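Bedroom corner, linens – 6/12/21

Spent the morning on the folding notes again, bed made up as the table (my back likes it better than the bench).
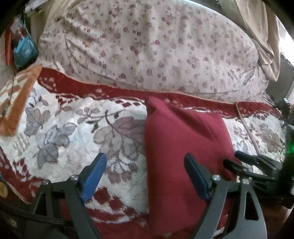

The dark red fleece is still my favorite to fold. It's soft and forgiving, and it'll sit in a rough rectangle without much fuss, though mine keep ending up with a little peak at one corner – I think I'm pulling the last fold too hard. Eusebio says to smooth it from the middle out and quit fiddling. Fine!

The plush throw with the leaves and grapes stays on the bed for now. Fluffy stuff grips whatever you put on it, so a bundle doesn't slide off while you're reaching for the next one. Tried the same thing last week on a plain cotton sheet and chased cloths all over the place.

Still to do: thirds versus quarters for the fleece, then the shelf labels. Ask Eusebio whether he wants the Ballia towels done before August.

Kateck Workshop Notes – contact: Eusebio Huamán | © Kateck | Back to top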